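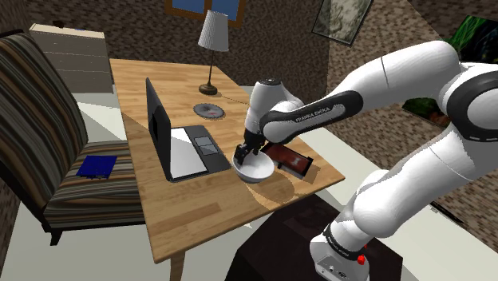

Teleop vs. hand guiding for bowl and tray stuff, what are you all doing?

pusher_pat
February 27, 2018

Hi all, long time reader. I've been collecting demos in our sim room (Franka arm, wooden table, laptop, lamp, the white bowl and the dark red tray next to it) and I'm at the point where I have to pick a method and stick with it. The task is dumb simple on paper. Go down to the bowl, grip the rim, lift, set it on the tray. I drive the arm with a 6 axis mouse and it takes me forever. My first batch was 100 demos and I threw out a good chunk of them because I kept nudging the bowl before closing the fingers.

A guy at work says to forget remote control and do it by hand on the real arm, just grab the wrist and walk it through, then replay the joint angles in sim. Has anyone tried both? I don't want to redo all this twice.

Gornik
Both, yes. Hand guiding wins for me and it isn't close. You feel the contact. With a mouse you're guessing depth off a flat screen and the gripper ends up too far down inside the bowl, same as in your picture, and then you close on nothing or you shove the thing sideways.

tin_lizard
Disagree with Gornik. Hand guiding is lovely if the real arm is all you care about. If the policy is going to see camera images, your hands and your belly are in every shot. You have to replay everything with nobody standing there, and then the bowl isn't quite where it was and half the replays miss.

Gornik
In sim there's no belly. He said he'd replay in sim.

tin_lizard
Fine, but then the table height has to match to the millimeter and the bowl has to match too. Have you ever gotten that right on the first go? I spent most of October on it.

Gornik
Second go :)

mrs_kettle
Can I ask a beginner thing? Why grip the rim at all? Couldn't you open the fingers inside the bowl and push outward? I saw somebody do that with cups.

pusher_pat
I tried that for an afternoon! The fingers open just wide enough to be annoying. On a narrow cup, sure. On a bowl they don't reach both sides, so I went back to one finger in, one finger out.

Wagner Paiva
I do a lot of this with the Plavby remote (the handheld one, you hold a trigger and the arm copies your wrist). Way faster than a mouse. I can get 500 demos in a week without hating my life, and the motions look like something a person would do. With the mouse, everything comes out as move down, stop, move left, stop, and your policy learns the stops too. Mine used to hover over the bowl like it was thinking about lunch.

A few things that helped me:

Start every demo from a slightly different arm pose. I got lazy and began from the same spot each time, and the policy fell apart when I moved the base.

Move the bowl. And move the tray! Yours is close by the bowl and sort of under the forearm, so I bet your elbow gets a vote on where you can put things down. I'd slide it away from the arm for some of the runs.

Keep a few of the ugly ones. If you bump the bowl and then recover, that's useful. Only toss the ones where you gave up.

tin_lizard
Hard no on keeping the ugly ones. I kept mine and got a policy that bumps the bowl first every single time, on purpose, and then recovers. Very proud of itself.

Wagner Paiva
Ha, ok, I cut the part with the bump and keep the recovery. Should have said so.

bednarek_fan
Is the sunlight on the table baked in or can you change it? Asking because I used the Bednarek room pack with one fixed light and my policy got completely lost as soon as I turned the sun around. Arm shadow in a new place and it acted like it had never seen a table.

pusher_pat
I can change it, I just haven't. Good point, adding it to the list. The arm throws a pretty long shadow right by the bowl so I can see that going wrong.

mrs_kettle
What's the round toothed thing at the back of the table? Is it part of the task?

pusher_pat
Nope, clutter. I've got a script that swaps the extra stuff, it came with Pusenano and I never touched the settings. The laptop is the one that gets me, I swing too wide with the mouse and clip the lid.

Gornik
One more vote for doing it by hand, at least for the last bit near the rim. You could mix them. Remote for the big move, hand guided for the grasp, stitch at the point above the bowl.

Wagner Paiva
Stitching gives you a little jerk at the seam. I'd pick one.

Gornik
Smooth it. 2 lines of code.

tin_lizard
It is never two lines of code.

pusher_pat
OK so I'm going to borrow a handheld remote and do a small batch, same bowl, tray in different spots, sun moved around, and train on that next to my mouse demos. If the mouse ones lose badly I'm deleting the whole folder. Will post the numbers when I have them. Does anybody know if the Plavby trigger can be set to toggle? My finger cramps up.

Wagner Paiva
Settings, input, hold or toggle. Toggle is a bit scary at first, keep the speed low.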